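Como organizar os temperos da cozinha (e finalmente usar o que a gente compra)
3 de novembro de 1999, por Engebretsen
Arquivado em: Casa e Cozinha > Despensa > Faça você mesmo

Este site usa cookies para lembrar suas preferências. Continuando a navegar, você concorda com isso. [Aceitar] [Saber mais]

Comecei esta arrumação porque comprei cominho pela terceira vez no mesmo mês. Tinha dois pacotinhos abertos no fundo do armário, presos com elástico, e eu lá na feira, toda convencida, pedindo mais cem gramas. Quando cheguei em casa e vi os três juntos, tirei tudo da prateleira e só parei depois da meia-noite.

O que vou contar é o jeito que funcionou na minha cozinha, que é pequena, pega sol de manhã e tem um armário só para mantimentos. Se a sua for maior, ótimo, dá para adaptar (e que inveja!).

Do que você vai precisar

Potes de vidro com tampa que feche bem, de preferência todos do mesmo modelo. Os meus vieram da Laker, uma lojinha de embalagens perto da rodoviária, mas pote de palmito bem lavado faz o mesmo serviço. Além disso: um funil de boca larga, etiquetas, caneta que não borre, um pano seco e um caderno. Se quiser moer em casa, um moedor pequeno. Uso um Durnex manual que ganhei de casamento e que faz uma força danada no braço, mas eu gosto.

Passo 1: tire tudo do armário

Tudo mesmo, inclusive aquele saquinho de orégano de pizzaria. Ponha em cima da mesa e separe por tipo: pós de um lado, sementes de outro, folhas secas num canto, misturas prontas no final. Não tente decidir nada ainda. Na primeira vez eu fui jogando fora e guardando ao mesmo tempo e acabei com a páprica boa no lixo e a velha no pote novo.

Aproveite e passe um pano com um pouquinho de vinagre nas prateleiras. Tempero derramado atrai bichinho, e quem já teve caruncho no fubá sabe o sofrimento que é.

Passo 2: cheire

É a parte de que mais gosto. Abra cada pacote, ponha uma pitada na palma da mão, esfregue com o dedo e cheire. Se o aroma subir na hora, fica. Se você precisar enfiar o nariz e ainda assim ficar na dúvida, vai embora. Os pós perdem a força bem antes das sementes inteiras, por isso hoje compro coentro e pimenta sempre em grão.
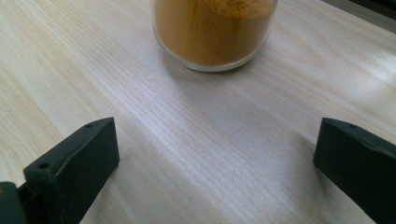 Cúrcuma merece um parágrafo só dela, porque mancha tudo: pano, unha, colher de pau, rejunte. Quando for passar para o vidro, forre a mesa com jornal e vá devagar com o funil. Se cair um pouco, recolha a seco primeiro, com um papel dobrado, e só depois passe pano úmido. Se você esfregar molhado logo de cara, espalha aquele amarelo e aí é uma semana olhando para a mancha. Curry pronto dá o mesmo trabalho, e páprica também, um pouco menos.

Passo 3: lave e seque os potes

Água quente, detergente neutro, enxágue caprichado. Depois deixe secando de boca para baixo num pano limpo, de um dia para o outro. Eu sei que dá vontade de encher logo! Mas qualquer gotinha que fique no fundo empedra o pó, e aí você passa meses batendo o pote na beira da pia. Se estiver com muita pressa, use o forno bem baixo com a porta entreaberta, só o vidro, sem as tampas.

Pote que guardou picles ou alho precisa de uma noite com água e bicarbonato. As tampas às vezes nem assim perdem o cheiro, e nesse caso troco a tampa. Na Laker vendem avulsas.

Passo 4: encha e etiquete

Encha até um dedo abaixo da boca, para a colherinha poder entrar. Na etiqueta escrevo o nome e o mês da compra, nada mais. Já tive uma fase de anotar procedência, preço e até sugestão de prato, e ficava tudo tão miúdo que eu precisava dos óculos para achar o louro.

Cole sempre na mesma altura. Parece frescura, eu sei, mas faz diferença quando você está com a cebola dourando e precisa pegar o pote certo com a mão que sobrou. Se guarda os temperos numa gaveta, ponha a etiqueta na tampa.

Uma dica sobre cola: molhe a etiqueta velha com óleo de cozinha, espere dez minutos e raspe com uma faca sem ponta. Saiu quase tudo nos meus, menos nos de uma geleia teimosa que vou deixar como estão.

Passo 5: limpe a mesa antes de guardar

Primeiro pano seco, sempre no sentido do veio se a mesa for de madeira, depois um pano bem torcido com sabão de coco. Seque em seguida. Nada de esponja áspera! Olhe contra a luz da janela para achar o pozinho que ficou para trás, que de cima quase não aparece.
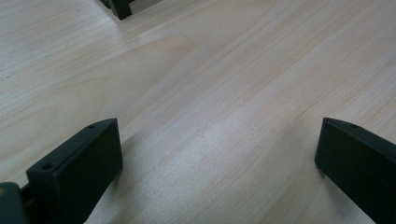 Passo 6: escolha o lugar

Longe do fogão. Eu também tinha aquela prateleirinha charmosa em cima das bocas, e era lá que meus temperos morriam, com o vapor subindo todo dia. Calor, luz e umidade estragam tudo bem rápido. Armário fechado é o melhor, gaveta funda também serve.

Na frente ficam os de todo dia: pimenta, cominho, colorau, louro. Atrás vão os de ocasião, como cravo, anis e noz-moscada. Meu anis só sai do lugar em junho, para o quentão, e olhe lá.

Passo 7: o caderno

Pendurei um caderninho Andcombe por dentro da porta do armário. Quando um pote chega na metade, anoto. Antes da feira arranco a folha e levo. Desde abril não comprei cominho repetido, e olha que a banca faz uma propaganda danada.

Compre pouco de cada vez, mesmo que o pacote grande saia mais barato. Na última feira levei só colorau e pimenta-do-reino, e ainda sobrou troco para o pastel.

Quer receber as próximas dicas por e-mail? Deixe seu endereço e assine nosso boletim quinzenal. É grátis.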